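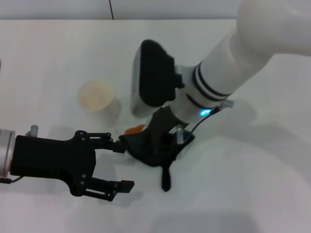 Foro de usuarios de la Biblioteca Pallum
Tema: Propuesta de modificación del plazo de préstamo interbibliotecario
Última actualización: 2018-07-03
Tiempo de lectura: 2 minutos

Murdo Guthrie
Estimados usuarios: se somete a consulta la reducción del plazo de préstamo interbibliotecario de 35 días a tres semanas. Durante el mes de mayo se registraron 123 solicitudes en lista de espera, en su mayoría de obras de las que la red dispone de un único ejemplar. Rogamos que las observaciones se formulen en este mismo hilo.

oranuch_sriwong
Agradezco la apertura de la consulta. Debo manifestar, no obstante, mi desacuerdo. Quienes residimos en Weren recibimos los volúmenes con varios días de demora, y el plazo corre desde la salida del depósito. Con tres semanas, la lectura efectiva de una monografía extensa resulta inviable.

C. Geraghty
Comparto la preocupación por las sedes alejadas, pero la medida me parece acertada. El pasado invierno solicité el segundo tomo del Economou y no lo obtuve hasta que el curso había terminado. Un ejemplar retenido 35 días por un solo lector perjudica a todos los demás.

oranuch_sriwong
El caso que expone el señor Geraghty se debió a una devolución fuera de plazo, según él mismo indicó en otro hilo. Acortar el préstamo no corrige la morosidad. Procedería revisar antes el régimen de sanciones.

C. Geraghty
Fue en parte morosidad. El lector anterior agotó además las dos renovaciones permitidas. Mantengo mi posición.

So-yul Seok
Propongo que el cómputo se inicie en la fecha de recogida en mostrador y que se suprima la renovación cuando exista reserva de otro usuario. El catálogo Plarer ya registra ambas fechas, de modo que no habría que modificar las fichas.

Jae-in Yoo
Apoyo la propuesta anterior en lo relativo al cómputo. En cuanto a las renovaciones, solicito que se exceptúe a los investigadores con tesis inscrita.

C. Geraghty
No veo motivo para esa excepción. El reglamento vigente no distingue categorías de lector.

Murdo Guthrie
Quedan recogidas las observaciones. La cuestión del cómputo se trasladará a la dirección junto con el texto inicial. La excepción solicitada por Jae-in Yoo exige un informe aparte y el hilo permanece abierto a tal efecto.

Contacto | © Biblioteca Pallum | Volver arriba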